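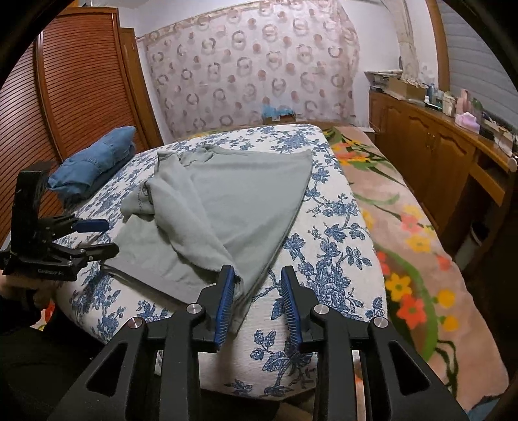
To: Clulwood Residents' List
Subject: Re: Winter coat and clothing collection, October

Dear members,

Thank you for the questions received since the last notice. The Pasthorpe office has confirmed that the collection will go ahead at the Verkville hall, with doors open from 9 a.m. The reply to Mr. Nanayakkara's message is given under his text.

On behalf of the Marty Fund, Dinesh Nanayakkara wrote:
> Last year we received 845 items and had room for 900.
> Will the limit change? May households bring
> sweatshirts and children's clothes as well as coats?

The limit remains at 900 items. Sweatshirts and children's clothes are welcome — please fold them and keep adult and child sizes apart. 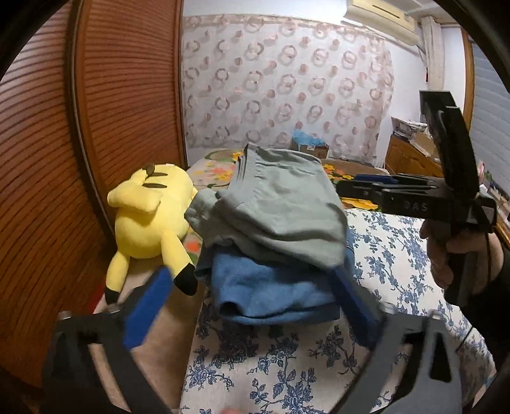

Clulwood List Digest, Vol. 32, Issue 31

Shoes, pillows and bedding cannot be accepted at this collection. Items with broken zippers should be labeled so that they can be sent for repair. Receipts will be issued at the hall on request.

Members who need a pickup should write to the Pasthorpe office with a street address and a daytime telephone number.

Regards,
Clothing Collection Desk
Clulwood Residents' Association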